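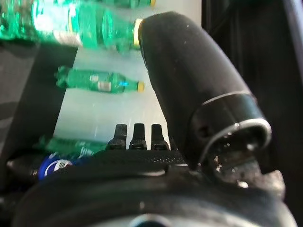
Brodirex fridge bottle shelf: two months of fizzy water and one grumble

I drink a silly amount of fizzy water. So does everyone else in the flat, and until this winter our bottles lived in the fridge door, where the big ones never fitted properly and the little ones fell over every time somebody wanted the milk. Javiera Henríquez, who I share with, finally put her foot down and we bought the Brodirex flat shelf from Benítez, the homeware place by the station.

It's a very plain thing. White, smooth, no ridges, a small lip at the back, and you lay your bottles down on it sideways. We keep green plastic ones with yellow caps, big and small mixed together, and they all go on without any fuss. I did wonder if I wanted wire racking instead (Nastex do one with a dip for each bottle) but those dips are made for wine, and a small 500 ml bottle just slides about in them and looks lost. On a flat shelf you can put anything next to anything.

Fitting it took me less time than finding the instructions. It hooks over the runners you've already got and you push until it clicks. Mine needed a proper shove on the left, and I was convinced I'd cracked it, but no, all fine! Do measure your fridge first though. The box says it's for shelves up to 312 mm deep and they mean it - Pascual Montecinos downstairs bought the same one for his older Birnudska and had to take it straight back.

Things I like: it wipes clean in seconds, even after the orange juice business. It hasn't stained or gone yellow. And with the bottles lying down I can see the caps when I open the door, so I know at a glance what's left and don't end up opening a second one by mistake (we were terrible for this, there were always three half-flat bottles on the go).

Now the grumble. It's slippery. Ridged bottles sit still enough, but a smooth round one will have a little wander if you shut the door hard. I've cut a strip off an old drawer liner and tucked it under the front row, and that's pretty much cured it. For the price I do think they could have put a strip in the box. Also, if you've opened a bottle, do the cap up tight before you lay it down. I learned that one at eleven at night in my socks.

Would I buy it again? Yes, and I'm tempted by a second for the larder, if Javiera will let me move her jam.

Four stars from me.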